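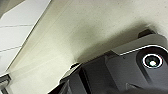 Greiferliste: Archiv nach Thema

Betreff: Re: Handgelenkkamera und flache Griffe, wer hat Erfahrung?
Datum: 20.7.24

Hallo zusammen,

ich zitiere Raimo mal fast komplett, weil seine Fragen genau die sind, an denen ich seit Mai herumbastle:

Raimo Partanen schrieb:
> Moin Liste,
> wir wollen bei Väisänen von der festen Kamera über dem Tisch
> weg und direkt am Handgelenk filmen. Im Haus gibt es zwei
> Lager. Die einen wollen den Flillside-Greifer, weil die
> Finger schmal sind, die anderen schwören auf den Zestside,
> der einfach mehr Kraft hat.
> 1. Verdeckt das Gehäuse bei euch auch so viel vom Bild?
> 2. Wie kommt ihr mit glänzenden und durchsichtigen Teilen
> zurecht?
> 3. Lohnt sich der Controller von Widis oder tut es der alte?
> Für Zahlen wäre ich dankbar, Meinungen nehme ich auch.
> Gruß, Raimo

Zahlen habe ich, Meinungen sowieso :-)

Zu 1: Ja, es verdeckt viel, und ich habe mich trotzdem komplett in die Handgelenkkamera verliebt. Man muss sich daran gewöhnen, dass je nach Haltung ein ordentliches Stück Bild aus dunklem Gehäuse besteht. Sobald der Arm tief steht und die Kamera nach oben schaut, hat man dann noch eine große helle Fläche und die Decke dazu, und ein Tracker, der auf Kanten angewiesen ist, findet da herzlich wenig. Ich maskiere das Gehäuse inzwischen fest heraus. Die Maske habe ich einmal von Hand gezeichnet, das hat einen Vormittag gekostet und seitdem ist Ruhe. Wichtig: Maske neu machen, wenn jemand die Finger tauscht! Ich habe das einmal vergessen und mich zwei Tage über Geisterkanten gewundert.

Was ich unterschätzt hatte, war der Schatten vom Greifer selbst. Auf cremefarbenem oder weißem Untergrund gibt das einen weichen grauen Verlauf, und der wandert mit. Mein erster Segmentierer hielt das fröhlich für ein Objekt. Feste Belichtung hat mehr gebracht als alles, was ich an der Software gedreht habe. Automatik aus, Weißabgleich fest, fertig.

Zu 2: Tja, durchsichtige Teile. Da sitze ich gerade dran, und es macht einen Riesenspaß, auch wenn die Kurven noch zum Weinen sind. Ich hänge einen Blick auf die aktuelle Ecke an, da ist alles Gemeine beisammen: klarer Kunststoffdeckel auf silbergrauem Metall, eine fast schwarze Platte schräg darüber und viel weiße Wand.

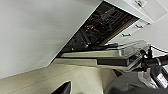 Greiferliste, Jahrgang 9, Heft 7, Seite 144

Der Deckel liefert im Tiefenbild so gut wie nichts, im Farbbild hat man wenigstens Reflexe und ein paar Kanten. Ich habe deshalb die Tiefe für solche Teile ganz rausgeworfen und fahre nach Kontakt: langsam heran, bis der Strom in den Fingern steigt, dann ein kleines Stück zurück und zu. Klingt grob, geht aber erstaunlich gut. In der letzten Reihe hatte ich mit dem Flillside 41 saubere Griffe am Stück, dann ist er einmal an der Metallkante hängen geblieben, und ab da musste ich neu nullen. Der Zestside kam nie so weit. Er packt wunderbar zu, aber die dicken Fingerkuppen kommen unter einen flach aufliegenden Rand einfach nicht drunter. Bei Würfeln und Flaschen sieht die Sache ganz anders aus, da würde ich ihn sofort wieder nehmen.

Apropos Kabel: lasst die Schlaufe am Arm großzügig! Ich hatte sie anfangs kurz gebunden, weil es ordentlicher aussah, und bei voller Drehung im Handgelenk zog es mir den Stecker halb heraus. Die Kamera lieferte dann noch Bilder, nur eben jedes dritte nicht. Bis ich das gefunden hatte...

Zu 3: Den Widis habe ich erst ein paar Wochen und bin wirklich begeistert, mit Abstrichen. Die Kraftregelung läuft viel ruhiger als beim alten, man hört es sogar. Die Zeitstempel von Kamera und Gelenken liegen endlich auf derselben Uhr, damit fällt mein ganzes Nachsynchronisieren weg (ich trauere dem Skript nicht nach). Weniger schön: Nach einem Not-Halt will er jedes Mal die komplette Referenzfahrt, und das dauert nearly, Quatsch, ich bin im englischen Handbuch hängen geblieben, also fast neun Minuten. Wer oft an den Anschlag fährt, flucht. Falls jemand einen Weg kennt, das abzukürzen: bitte her damit.

Für Väisänen würde ich also mit Flillside plus Widis anfangen, sofern ihr überwiegend flaches Zeug greift. Raimo, was genau liegt bei euch auf dem Tisch? Und habt ihr Platz für eine zweite Kamera von der Seite? Für die letzten Millimeter vor dem Kontakt hätte ich die manchmal gern, weil die Fingerspitzen von oben gesehen leicht täuschen.

Das Maskenskript kann ich herumschicken, es ist kurz und hässlich. Die Stromschwellen stehen oben in der Datei, die müsst ihr für eure Finger sowieso neu suchen. Ich fange immer viel zu niedrig an und taste mich hoch.

Nächste Woche kommen die weicheren Fingerauflagen, dann wiederhole ich die Reihe mit beiden Greifern und melde mich.

Viele Grüße in die Runde
J.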